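Faceted funnel: which way up to hold it when joining the mating part
Posted in Workshop and Bench, 2019-06-20 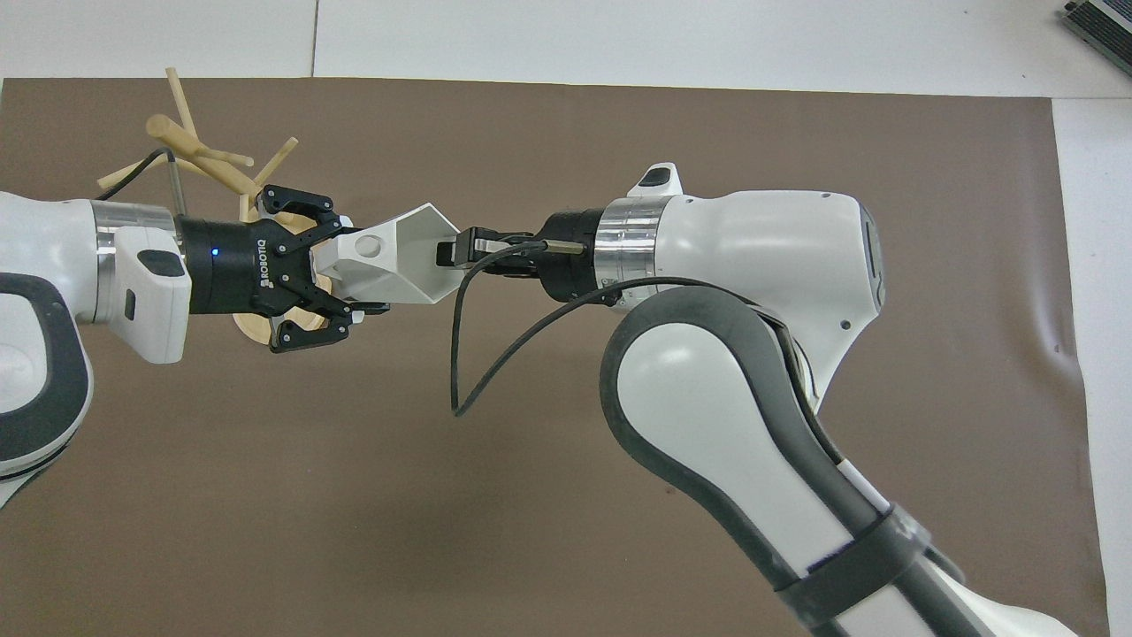
White hexagonal part over the brown mat, narrow end held, open mouth to the right.

Tarık Akgül
I have a set of white hexagonal parts, wide at one end and tapering to the other, with a small round hole in one of the upper faces. Each has to take an insert through the wide mouth. The insert is a light push fit, 15 mm deep, and must seat square. At present the part is held by its narrower end with the axis more or less level, and the insert goes in from the side. In the last run of 200, 6 had inserts sitting at a slight angle. I can't see any damage to the mouth. The bench is a white table with a large brown mat on it. Should I change where the part is held, or turn the whole job so that the mouth faces up? The hole must stay clear.

Hajnalka Hegyi
Mouth up. Gravity does half the work.

Nevzat Dursun
Holding by the narrow end is sound in itself, as it leaves the mouth free. The difficulty is the taper. Two flat jaws closing on sloping faces touch along a line, and the part can tip slightly when the insert meets resistance. Check the following before you turn anything round.
Grip on two opposite faces, never across the corners.
Keep the face with the hole at the same angle every time. If it wanders, the part is being picked up at a different rotation.
Push along the axis of the part. With a level axis, an insert that sags at its free end will catch the lower lip first.
If it still tips, make a pair of jaw pads cut to the slope. I made mine from scrap nylon and they have lasted well past 1000 pieces.
Mouth up also works, but you will then need a stop under the narrow end, and the hole must not be covered by it.

Tülin Gezer
We had the same fault on a job at Trostov. A small chamfer on the leading edge of the insert cured most of it. Measure the rejects first, though. Two of ours were oversize and no way of holding them would have helped.

Tarık Akgül
Thanks. The grip was slightly off the flats. I will cut sloped pads and try the chamfer on the next batch in September.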